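3.2 Collecting the demonstrations

Before we ever touched the real arm, I taught the task in simulation, and I'm glad I did, because my first hour of driving was awful! We used Stendumeo, our own little teleoperation program, running on top of the Moges simulator. I held a controller in one hand, watched the view from the wrist on a monitor, and tried to move colored blocks between a rack and a tray without knocking anything over.

The wrist view takes some getting used to. It's a fisheye, so the table edges bulge outward and your sense of distance goes a bit funny (I kept closing the fingers too early). After 50 practice runs, which we threw out, I could mostly line up on a block by looking at its shadow. Figure 2 is what I had in front of me on a typical run, with the purple block held between the fingers near the tray and five other pieces sitting in the rack.

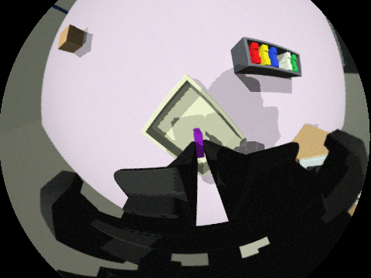 Figure 2. Operator's view in Moges. The purple block is in the gripper, in front of the lower part of the tray.

3.3 Cleaning up what I recorded

We ended up with 1517 demonstrations, and plenty of them were ugly. I pause a lot when I drive, especially right before a grasp, and a policy that learns from me will happily learn to pause too. So we cut any stretch where the gripper stayed still for longer than 7 time steps, except while the fingers were opening or closing.

I also went back and replayed more than 200 of the runs myself, with coffee, looking for grasps where the fingers clipped a neighboring piece. Those we kept but tagged, so that the Lundanis policy could be trained with and without them (see Section 5.1). The hand-guided runs on the real arm at our Flunton lab went through the same trimming, although the pauses there were shorter. Pushing an arm around by hand is just easier for me than steering it through a screen, and the recordings show it.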